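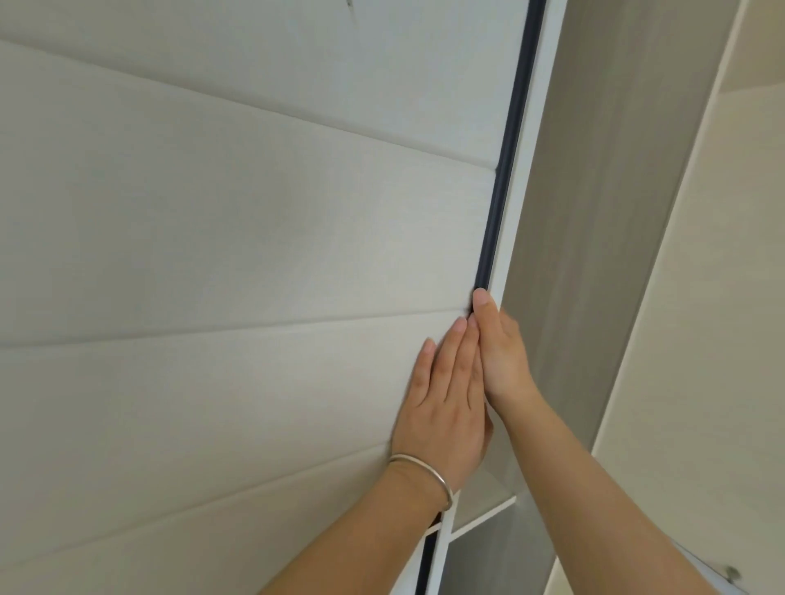 Arndale, 23 February 2026

Flollora Bedroom Humidity Log
README and data card, release 7

Summary

The Flollora Bedroom Humidity Log contains air temperature and relative humidity readings from bedrooms in 188 homes in and near Arndale, with a room record for each logger and a set of short diary notes kept by occupants. There are 299 loggers in the release. Most homes had one, placed in the main bedroom; the rest had a second or third in other rooms used for sleeping. Readings cover one heating season, beginning in October.

The log was put together to study how moisture builds up overnight in closed rooms and how long it takes to clear after the door or window is opened. It has since been used for teaching time series methods, mainly because the gaps and faults have been left in.

Contact for the data: Nelli Rissanen. Contact for the loading scripts: Jamshid Kiani.

Contents

readings.csv: one row per logger per ten-minute interval.
rooms.csv: one row per logger, with room and building attributes.
diary.csv: 2,000 occupant notes, coded and dated to the hour.
faults.csv: known logger faults, with start and end times.
outdoor.csv: temperature and humidity from the mast at the Salminen yard.
CHANGES.txt: differences from earlier releases.
LICENSE.txt: terms of use.

All files are UTF-8, comma separated, with a header row. Missing values are empty strings. Text fields that contain commas are quoted. Line endings are LF.

Fields in readings.csv

logger_id: string, four characters. Joins to rooms.csv and faults.csv.
ts: timestamp in UTC, ISO 8601, end of interval.
temp_c: air temperature in degrees Celsius, mean over the interval, one decimal.
rh: relative humidity in percent, mean over the interval, one decimal.
batt: battery voltage at end of interval.
flag: integer, see Quality flags.
src: "radio" if received live, "card" if recovered from the memory card.

Dew point and absolute humidity are not stored. Both can be computed from temp_c and rh; dewpoint.py in the scripts folder uses the Magnus formula with the constants given in the file header. If you use other constants, say so when reporting results below freezing.

Fields in rooms.csv

logger_id: as above.
home_id: string. Loggers with the same home_id are in the same home.
floor: ground, upper, attic, basement.
outer_walls: number of walls facing outdoors.
volume_m3: room volume, from tape measurements, closets excluded.
glazing: single, double, triple, mixed.
vent: none, trickle, extract, balanced.
heat: radiator, floor, electric panel, stove, none.
door_seal: yes, no, unknown.
sleepers: usual number of people sleeping in the room.
bed_to_wall_cm: shortest distance between the bed and an outer wall, or empty if there is no outer wall.
bed_base: slatted, solid, box, floor, other.
topper: yes, no, unknown.

The last three fields were added at the request of Pentti Leinonen, whose work concerns moisture on the cold side of beds placed against outer walls. They are filled in for all rooms surveyed by the second field team and for most surveyed by the first. An empty bed_base means the question was not asked. It does not mean that the room had no bed.

In release 6, topper was recorded only for foam toppers. It now covers any removable layer placed on top of the mattress, including quilted pads. Values changed by this are listed in CHANGES.txt.
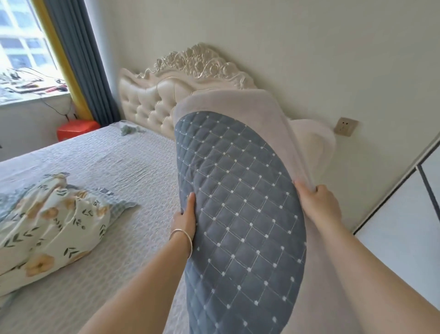
Mattress pad folded over at the foot of a bed, quilted underside showing.

Fields in diary.csv

note_id: integer.
home_id: as above.
hour: local date and hour, no offset.
code: one of the event codes below.
room_known: yes if the note can be assigned to a logger, otherwise no.
text: note as written, after redaction.

Event codes are WIN (window opened or closed), DOOR (door left open or shut for the night), DRY (laundry dried indoors), GUEST (more sleepers than usual), AWAY (room unoccupied overnight), HEAT (heating changed by hand), BED (bedding changed or aired), COND (condensation seen), and OTH. A note carries a single code. Where a note described more than one event, the coder picked the one mentioned first. Vilho Pelkonen coded all notes; a second pass by Cempaka Kwok covered 299 of them, and disagreements were settled in favor of the second pass. The pair of codes for each of those notes is in scripts/agreement.csv.

Note that hour in diary.csv is local and ts in readings.csv is UTC. The join function in the loading script handles the offset, including the change out of daylight time. Joining by hand across that night will place notes one hour off unless you treat it separately.

Logger placement

Loggers were mounted on an inner wall at the height of a light switch, away from direct sun, at least one meter from any heater and not behind curtains or furniture. In 7 rooms no such wall was available and the logger stands on a shelf. These rooms have placement set to "shelf" in faults.csv, for want of a better file, with the start and end times covering the full period.

Occupants were asked not to move the loggers. Some did, usually when painting or rearranging. A move is recorded only if the occupant reported it or if the step in the readings was large enough to be found on review.

Sensors and calibration

All loggers are the Braveris indoor model with the replaceable humidity element. Before deployment, each was held over saturated salt solutions at two humidity levels in a closed box at room temperature, and a linear correction was fitted. The corrections are already applied in readings.csv. Raw values are available on request.

Loggers returned at the end of the season went through the same check. Drift was small in most units. Units that read more than three percentage points off at either level on return are flagged for the last month of their record, with flag 4. No attempt was made to model the drift backward through the season, and we suggest leaving these stretches out of any comparison between rooms.

Humidity elements recover slowly after being near saturation. After a long stretch above 95 percent, the reading can stay high for several hours. The few rooms in which this happened are unheated attics.

Quality flags

0: no known problem.
1: value interpolated over a single missing interval.
2: battery low; temperature reliable, humidity doubtful.
3: logger reported moved.
4: failed return check.
5: manual exclusion, reason given in faults.csv.

Flags do not combine. Where more than one applied, the highest number was kept. Interpolation was limited to one interval, and only where both neighbors had flag 0. Longer gaps are left as missing rows, so the time index is not complete and should be rebuilt before resampling.

Known issues

Radio dropout. Homes with thick masonry walls lost a large share of live readings. Most were recovered from the card. Cards from three homes could not be read, and for these the gaps remain.

Clock drift. Loggers set their clocks by radio. Long dropouts let the clock run free. Records from the card after a dropout have been shifted to match at the next radio contact, with the difference spread evenly over the gap.

Outdoor data. The Salminen mast is on open ground beside the river and is often colder on clear nights than the built-up streets. Treat outdoor.csv as a regional background series.

door_seal. The question was put to occupants in words, and the answers were not checked. Several said yes for a threshold brush, others for a rubber strip in the door frame. The field should not be used as a measure of air tightness.

Uneven coverage. Rental apartments are underrepresented, and single-room dwellings are missing altogether. Homes were recruited through a notice in the local paper and by word of mouth. The sample should not be used to estimate how common damp bedrooms are in Arndale or anywhere else.

Privacy

Home addresses were never part of the working files. home_id values were drawn at random, and the key has been destroyed. Names, phone numbers, and mentions of illness were removed from diary text and replaced with [removed]. Bedroom humidity gives a fair indication of whether a room is slept in, and occupants were told this before they signed. Homes that withdrew consent were deleted from all releases from that point on, and we ask users of older releases to update.

Do not try to identify homes or occupants, by matching the readings with other records or by any other method.

Suggested split

For forecasting work, split by home and not by row. Rooms in the same home share heating schedules and weather exposure, and a row-level split will leak. The file scripts/split.csv gives a fixed assignment of home_id to train, validation, and test. Results on any other split should be reported with the list of homes used.

Loading

The scripts need Python 3.10 or later and pandas. Run load.py with the path to the data folder. It checks column types, rebuilds the time index, applies the flags you ask it to exclude, and writes one Parquet file per home. To keep everything, pass --keep-all. Memory use is modest if homes are processed singly, which is the default.

License and citation

Data are released under CC BY 4.0, scripts under the MIT license. Cite as: Rissanen, N., Kiani, J., Leinonen, P., Pelkonen, V., and Kwok, C. Flollora Bedroom Humidity Log, release 7.

Corrections should be sent with the logger_id and the time range concerned. Accepted corrections go into the next release and are listed in CHANGES.txt under the name of the person who reported them, unless they ask otherwise.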